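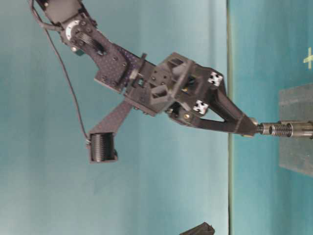

Stidance arm with two-finger gripper, tip at the threaded rod.

Stidance Bench Arm, Gripper End
Setup and care page

Sold and supported by Asitz. Part group 787. Page revised Aug 9, 2025.

The Stidance is a light bench arm for small assembly and handling work. Its links are carbon-fiber plate, and the gripper body combines plate with 3D-printed parts. It ships with the gripper fitted and the cable run in place. The controller and power supply are packed in a second carton.

What you need on the bench

A flat tabletop that does not flex when you lean on it. A plain, matte backdrop if you are using the marker tracking. The hex key set from the small parts bag. A clean lint-free cloth and the cable ties supplied.

Mounting

Bolt the base down with all eight bolts, finger tight first, then crosswise with the long key. Do not power the arm with fewer bolts in. Leave 180 mm clear behind the servo so the cable can move. If the arm is going on a Sowah table, the hole pattern matches and no adapter plate is needed. For Curholm frames, order the adapter separately.

Setting the joint zero

The rotary joint has a light gray ring with white tick marks around the rim. With the power off, turn the joint by hand to the position on your calibration card. Hold it there, switch on the controller, and choose Set Zero from the joint menu. Wait for the tone before letting go.

Write the tick reading in the log. If it has shifted by more than one tick at the next check, look at the ridged gear or pulley stack beside the joint before you change anything in software. A slipped pulley gives the same symptom as a lost zero, and resetting the zero over it only hides the slip for a day or two.

Cable

The black cable should hang in an easy loop along the arm with no flat spots. Run the joint slowly through its full travel after any change and watch the loop the whole way. It should not touch the pulleys or pull tight at either end. Coils on the spool should lie side by side between the flanges. If one has climbed over another, power off, unwind past the crossing, and wind it back by hand with light tension.

Gripper

The two finger links come together at a point. Check the tip by bringing it up to a fixed threaded rod, as shown. Use the slowest jog speed and stop at first contact. The rod should be well supported and must not be able to roll. Repeat from the same start position and compare the readings.

If the tip lands to one side:
Check the screws on the gripper body.
Check both finger links for play at the pivots.
Check the joint zero again.
If it still misses, replace the finger links as a pair. Order number 2576.

Do not use thread locker on the printed parts. It attacks the plastic, and we do not cover cracks caused by it. Tighten screws in printed parts until snug and stop there.

Markers

The square white stickers with black patterns are tracking markers. Wipe them with a dry cloth only. Solvent lifts the print. A marker with a bent corner or a scratch across the pattern has to be replaced, and the camera has to be taught the new one before the arm goes back to work. Peel the old sticker slowly, clean off the glue, and place the new one square to the part.

Service times

Weekly: wipe down, look over the cable and spool, read the ticks.
Monthly: tip check, pulley teeth, all gripper screws.
Yearly: return the joint to us for bearing inspection. The workshop books up in November, so send it before then if you can.

Spares kept in stock

Finger links (pair), marker stickers (sheet), cable with end fittings, spool, joint ring, screw kit. Servos are ordered in and take longer. Have the serial number from the base plate ready.

Contact

Parts and orders: Bimla Rastogi
Repairs and returns: Senyo Issahaku

Please pack the arm in its original foam. Remove the gripper first and wrap it separately. Include a copy of the log with the last two tick readings.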